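Work and Automation, handout 3
The canteen kitchen at Jumilstead
Notes by Birdie Kasprzak

Please read before the seminar. In March we spoke about warehouses, where the machine came first and the people were placed around it. Today the case is smaller. Gada runs the staff canteen at Jumilstead, and wants one robot arm for the work at the sink. The canteen serves 2,508 meals in a month, and 3 people share the washing-up.

The firm first tried the task in simulation, with a sink, a counter and cupboards at home height. 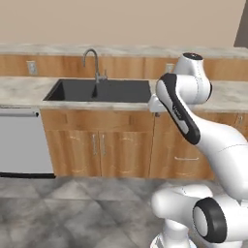
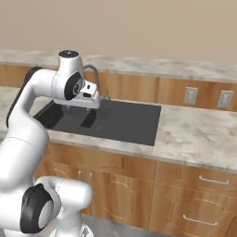 What changes for the staff? In the interviews they spoke very little about losing the job. They spoke about the place at the sink – who stands there, who talks to whom, who can leave for five minutes. One woman said that washing-up was the only hour when she did not have to answer questions from customers. If the arm takes this hour, she goes back to the till.

The second point is skill. The plan from Gada has a new duty called "minding", with 100 minutes of training. The pay stays the same. The union branch at Skestbridge asked for a higher grade and is still waiting for a reply.

For the seminar, read the Belay report, only the chapter on shift plans. Write down which tasks in your own work give you rest, even if they look like effort. Bring also one question for the union side.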